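Workshop notebook – toy and household stock, sorting bench
January, morning session
Entry by A. Ibarra

Purpose of the session: to continue the inventory of the mixed stock received from the Murbridge store and to settle how the soft toys are to be kept apart from the hard plastic items. The previous entry left both questions open.

Condition on arrival. The Murbridge cartons were opened at 9:15. Carton 4 had been taped twice and the inner label did not agree with the outer one. The outer label reads 50 pieces; the packing slip inside lists 51. The contents were laid out on the side table and checked against the slip, and the slip is correct. The outer label has been struck through and initialed. Colleagues handling the remaining cartons are asked to work from the slip and to disregard the outer label until Murbridge confirms which form they intend to keep using.

Sorting rule. The rule in force until now placed everything by color, which was convenient for the shelf display at Pruletow but has proved unsuitable for storage. Green items in particular had accumulated in a single group that held plush, molded figures and tableware together. The revised rule places items first by material (soft, hard) and only then by size. Color is recorded on the card and has no bearing on the bin.

Items still to be placed under the revised rule include the fish plush in pale green, the green dinosaur and the orange cup. The fish goes to soft stock. The dinosaur goes to hard stock, small figures. The cup is plastic and goes to tableware, where it should be carded singly, as no matching pieces are on the slip.

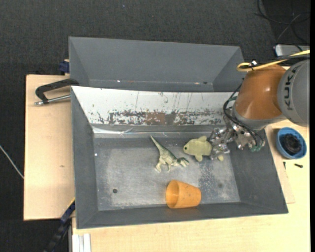 Cleaning. Soft stock is to be surface cleaned before it is shelved. A damp cloth and the mild soap from the Arrieta order are sufficient. The stronger product in the same cupboard left a faint ring on a test scrap of pale fabric and should be kept for the bins and the tabletops. Drying time at the open rack was noted as overnight in the last two entries – this still appears adequate, though the heating in the back half of the room was off and the figure should be checked again once it is restored.

Hard stock may be washed in the sink. Figures with narrow tails, limbs or fins should be dried by hand, as water collects at the joins and marks the shelf liner.

Bins. The gray metal bins remain the preferred type for work on the bench. They are easily wiped down and the sloping walls bring small items back toward the floor of the bin. The drawback is that large plush pieces ride up the slope and tend to be set down on top of smaller things, which are then missed at the count. It is recommended that no bin on the bench be filled above a single layer. Adar has asked whether the lidded boxes could be used in their place. I have replied that the lidded boxes are reserved for finished stock and that the request can be raised again when the shelving is complete.

Cards. The new card has 5 lines. The fourth line, "remarks," has been used by several of us for the color, which belongs on the second. Existing cards need not be rewritten. New cards should follow the printed order.

Outstanding:
Reply to Murbridge regarding the label on carton 4.
Reorder shelf liner, the wider roll.
Move the color display notes to the Pruletow folder – they are still filed with storage.
Repeat the drying check with the heating on.
Card the single cup.

Bench wiped down and cupboard locked at 12:40. A.I.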